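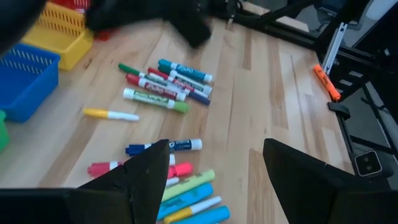
Markers, highlighters and the sorting baskets, from the arm's side of the table.

The man who built the thing would like it understood that he doesn't believe in it. He says so before I've put my bag down, and says it again over the noise of a bandsaw at the other end of Drinmont, the shared workshop where he rents a bench and a length of shelf.

"People walk past and say, oh, it tidies up," he says. "It does not tidy up. I tidy up. It picks up a marker and puts it in a basket, on a good evening, if I've had the patience to set everything out first."

He asked me to leave his name out of this, partly because his day job is at a packaging plant in Firkberg where he maintains sorting equipment, and he doesn't want anyone there asking him to fix the home version. So he'll be the builder here. He started last November with a secondhand arm and the idea that he could get it to clear his kids' art table. Markers and highlighters into plastic baskets, sorted by color. He calls the project Kitico, after a toy one of the kids had, and seems a little embarrassed by that too.

I asked why markers. He had a practical answer, and it's the most convincing thing he said all afternoon.

"They're cheap, they don't break when you drop them, and they're all nearly the same shape. If you can't do markers you can't do anything. And then you find out you can't do markers."

The trouble is piles. A yellow marker by itself on bare wood is close to a solved problem, he says. The arm comes down, the two fingers close, up it goes. But put a handful of markers together so they overlap and the software starts seeing one fat object with several colors. Or it picks the right marker and the fingers push the one next to it under the others.

"Highlighters are worse. You get a yellow one and a yellow-green one in the same stack, and you tell me which basket. I've argued with my own daughter over that. I've got no business expecting a camera to know."

His camera is mounted at the wrist, looking down past the fingers, and he's of two minds about it. It gives a close view of whatever is being picked up. It also means the fingers are in every picture, and when the arm swings over toward the baskets the view of the table goes with it. He thought about a second camera on a pole and decided he'd only have two things to calibrate.

The pick rate is where he gets grim. He keeps a notebook, and he turned it around so I could read it. For his last proper test he made 500 attempts over several weeks, and he won't give me the success figure for print. "Because somebody will quote it," he says. "And it depends completely on how I laid them out. I could get you a beautiful number tomorrow. I'd spread them all out with a nice gap and you'd think I was a genius."

That is his complaint about most of what he sees online. The clips are short, the objects are far apart, and you don't find out how many takes it took. He used to post his own under the name Quinlan and stopped when he noticed he was throwing out the bad runs.

"I wasn't lying, exactly. I was just posting the 2 good ones out of 20."

So what would count as working? He had to think. A child dumps the markers on the table, any way they fall, and leaves the room. The arm clears them without help. Caps count as well, he adds, because loose caps end up everywhere and he hasn't even started on those. By that standard he puts himself at the beginning – "maybe slightly before the beginning" – and he doesn't expect a bigger model or a nicer gripper to fix it on its own.

I pushed him a little. He's spent most of a year of evenings on this. He has rebuilt the table mount, rewritten the color sorting and gone through 5 versions of the fingertips, the last of them printed on the workshop's machine and sanded by hand. That's a lot of effort from a man who thinks the whole business is oversold.

"I think it's oversold because I've done it," he says. "Before I started, I thought it would take me until spring."

He does admit to liking the fingertips. The latest ones are narrower and get in between two barrels where the old ones rode up over them. He'd also recommend clamping down anything you can clamp down, and doing your measurements again every time someone has leaned on the table, which at Drinmont is daily.

And the kids' art table at home?

"Covered in markers," he says. "I cleared it this morning. Took me a minute."

August 2026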